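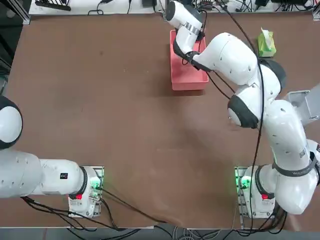 Ticket 938
Category: Printing / shared queues
Site: Lermont, second floor
Status: Pending user confirmation

Problem as reported
Jobs sent to the Betance printer from the Suominen order system come out with the last line of the shipping address missing. Started in March after the driver update. Other programs print fine.

Log

9:10 – Printed a test page from the queue. Margins normal. Printed an old order from Suominen and the postal code line was gone. Same result from two different PCs, so this is not one bad profile.

9:35 – Compared the queue settings with the ones at the Urnavetti office, where labels print correctly. Paper size there is Letter. Ours was set to A4 on the server and Letter in the tray. Changed the server to Letter. No difference in the output.

10:05 – Rolled the driver back to the previous version on one PC only. Address prints in full. Put the new driver back and the line disappears again. The new driver adds a bottom margin that the old one did not have, and the Suominen template runs right up to it.

10:40 – Checked for a setting to turn the margin off. There is one under Device Settings, but it resets when the spooler restarts. Not usable.

11:20 – Edited the label template instead. Scaled the address block from 100 to 74 percent and moved it up. All lines print with the new driver. Text is small but the barcode is a separate block and was left alone.

1:15 – User called back. Labels OK, but packing slips now print a blank second page. Packing slips use the same footer – forgot to save the footer change to that template. Saved it, reprinted, one page.

Still open
Template copies on local drives will have the old layout. Open orders from the shared folder only.
Vendor case opened about the margin setting. No reply yet.
Leave the paper size on Letter.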